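Rozália Kováčik
May

Okay, the spare room is happening. I've said it out loud on here so now I have to do it.

Rozália Kováčik
Background for anyone new: we moved into the Londale flat with 40 boxes and I unpacked all the ones with labels. The ones without labels went in the spare room and I shut the door. My sister's coming to stay at the end of the month and she'd like a bed, apparently!

Rozália Kováčik
Started with the wardrobe end. One bag of coat hangers, one bag of bags, a doona cover that belongs to a doona we gave away two flats ago (it's a nice colour though, so it's staying, don't @ me)

Rozália Kováčik
Yutong Qin has just messaged to ask if I've found her good scissors. I have not found your good scissors Yutong. I've found three pairs of terrible ones, you can have those

Rozália Kováčik
My rule for the day is one shoebox-sized box at a time, tipped out or looked through, then every single thing in it gets a room before I open the next one. If I open two I start making piles, and if I make piles I end up sleeping next to piles.

Rozália Kováčik
Tea break. Found the instructions for the Zuvar heater, which is great, because the Zuvar heater went to the op shop in March

Rozália Kováčik
Right, a few people asked what I do with the stuff that doesn't belong anywhere. I have a big tub in the hallway called Later. I'm allowed to fill it once. When it's full I have to deal with it that night with the telly on, and so far I've filled it twice, so the rule is under review

Rozália Kováčik
Also found: a receipt from Varketitz for $333. No idea. There is nothing in this flat that looks like it cost $333. If you were with me that day please come forward

Rozália Kováčik
Haoran Lei reckons it was the rug. We don't have a rug, Haoran!!

Rozália Kováčik
Back into it. I've moved the whole operation onto the bed so I don't have to keep bending down, and my back is already much happier about it. Mixed box next, the kind where you packed a kitchen drawer and a bathroom shelf at the same time at eleven at night
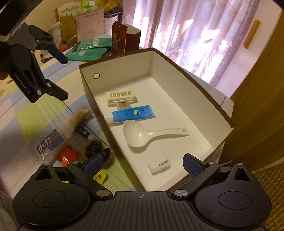

Rozália Kováčik
The ladle's going straight back to the kitchen, I've been serving soup with a mug for weeks like some sort of animal. The tube can go in the bathroom. The white clip thing I'm less sure about, so it gets to sit on the windowsill until I work out which room it wants to live in

Rozália Kováčik
And I'm keeping the box. Dark brown outside, white inside, a decent size for a drawer. I'm thinking phone chargers, or all the batteries that are currently rolling around under the cutlery tray

Rozália Kováčik
Yee-man Chung says keeping the boxes is how I got here in the first place. Yee-man has a label maker and a linen cupboard you could put in a magazine, so I'm choosing not to take it personally

Rozália Kováčik
Update, nearly six o'clock. I can see the carpet by the window. It's grey! I'd honestly remembered it as beige

Rozália Kováčik
Stopping there for dinner. Still to go are the bookshelf, the Later tub and the box that rattles. If anyone wants a free bag of coat hangers, I can leave them at the front door tomorrow, just message me first so I don't put them out in the rain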